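Comparing Grippers Before Buying Any

Nazar Mykhailiuk has a rule about hardware, and he says it came from a drawer. The drawer is in the back room at Trusa, where he works on arm control, and it holds the fingers, mounts and adapter plates from grippers that were ordered too early.

"We bought on the data sheet," he says. "Grip force, stroke, weight. Then we put it on the arm and found out the wrist camera saw mostly gripper. So now we run it in simulation first, and we look at the camera picture before we look at the force numbers."

I met him and his colleague Severyn Kobzar on a Saturday, which was when the machines were free. They had spent most of October comparing 4 setups for a kitchen handling project called Barkideo. Two of the setups use the same parallel gripper with different finger lengths. One uses a wider gripper from a small firm named Valentini. The last is the Valentini again, with the camera moved further back on the wrist.

Kobzar builds the rooms and the objects. Mykhailiuk writes the controllers. They share one long desk and disagree about most things on it, including whether the camera should be level.

"He wants it straight," Kobzar says. "I don't care if it's straight. The wrist turns anyway. You're going to get walls at every angle you can think of, so the software has to live with that."

He brought up a view from the wrist with the gripper open and nothing in it. 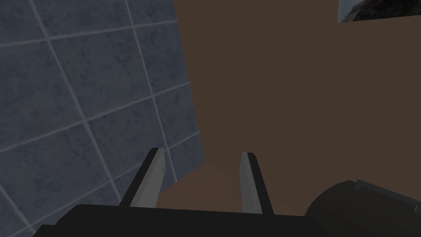

The simulated wrist view with the fingers open, against tile and a plain brown surface.

This kind of view is what they check first with each setup. Mykhailiuk wants to know how much of the picture the fingers and the gripper body take up, and whether both fingertips can be seen. If a tip is hidden, he drops the setup or asks Kobzar to move the camera.

"You can see both inner faces here," he says, pointing at the pale gray sides of the fingers. "That's good. When the inside of the finger is lighter than the outside, I can find the gap easily. With an all-black finger on a dark brown background I would have more trouble."

The black base along the bottom bothers him more. He would like to have that part of the picture back. Kobzar's answer is that the base never changes, so it can be masked once and forgotten. They have had this conversation before, and they had it again while I was there.

The test itself is simple. The arm starts from a set pose, moves to an object, closes, lifts, and holds for 15 seconds. Each run is logged as a hold, a slip or a miss. By the time of my visit they had logged 1,689 runs across the setups. Kobzar had gone through the misses by hand, and he had found 59 where the controller reached for the wrong thing altogether.

"Those are the ones I like," he says. "A slip is friction, mass, finger shape. I can change a number and it gets better. But if it goes for the wrong object, then the camera and the controller have a misunderstanding, and I want to see what it was looking at."

I asked what makes a scene hard. Mykhailiuk said clutter, and Kobzar said it depended on what you meant by clutter. A table with a lot of separate things on it is fairly easy, in his view. A few things touching each other can be much worse. He went to another view to show me.

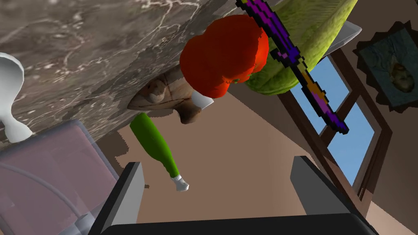 A crowded view between the fingers, with a green bottle, a carved wooden piece and a large red object close together.

"Look at the bottle," Mykhailiuk says. "In this picture it's upside down, and the base is right up against the wood. Where does one stop and the other start? You know, because you know what a bottle is. The controller has edges and colors and depth."

Kobzar is fond of the purple item, which is built out of blocky pixels and crosses in front of something large and green. He puts objects like that in on purpose. Every model he downloads has the same smooth look, he says, and he wants some with stair-stepped edges to see whether the edge finder gets confused. He also likes the window, with its flat blue panes next to all that brown.

Neither of them would name a winner. The longer fingers reach between objects better but take up more of the picture. The Valentini opens wider, and Mykhailiuk likes how it closes, but he has not settled on a camera position for it. Moving the camera back gave him a better look at the tips and a worse look at small parts.

"If you made me order today, I'd take the short fingers," he says. "They're boring. I know what they do."

Kobzar would wait. He wants the same tests run on the real arm at the Trarkstead workshop, where there is a proper counter and the light changes during the day. He expects some of the simulated holds to turn into slips there - mostly on the round objects, where he does not trust his friction settings yet.

Mykhailiuk has agreed to that, on the condition that nothing is bought until the log is in. He has started a second drawer anyway.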